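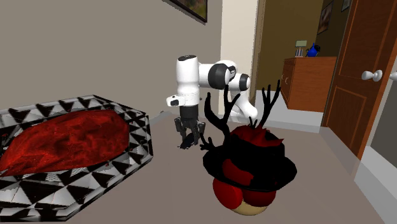 Hanico to Equip Packing Line With Robot Arms, Starting in Simulation

PRATIER, April 17, 2022 - Hanico, a distributor of seasonal and household decorations, today announced a two-stage plan to buy robot arms for its Pratier packing center. The company has chosen Brisirov to supply the arms, grippers and software.

The first stage is already paid for and involves no hardware. Brisirov will model Hanico's products and boxes in a simulator and test arm and gripper combinations against them. Hanico will place its equipment order only after it has reviewed those results.

"We were quoted for a full line in March and did not want to sign before we knew which of our items an arm could pick," the company said in a statement. "Gift boxes are simple. Hats, antlers and soft goods are harder, and they are a large share of what we ship."

The simulation stage covers 300 products, with 93 of them marked as difficult because of thin or irregular parts. Each will be tried with a two-finger parallel gripper first. Items that fail will be tried with other tooling, and the cost of that tooling will be listed separately in the final quote.

If the order goes ahead, the first cell will be installed beside the existing hand-packing tables. Hanico expects it to handle about 400 orders per shift. A second cell has been penciled into next year's budget and depends on how the first one performs.

Integration work, including guarding, power and floor anchors, will be handled by Asfaw. The space set aside measures 500 square feet and needs no building changes.

Hand packing will continue for all fragile items. No positions will be cut as part of the project, and operator training is included in the purchase price.

About Hanico
Hanico packs and ships decorations and home goods for independent stores.

Media contact: Hanico press office, Pratier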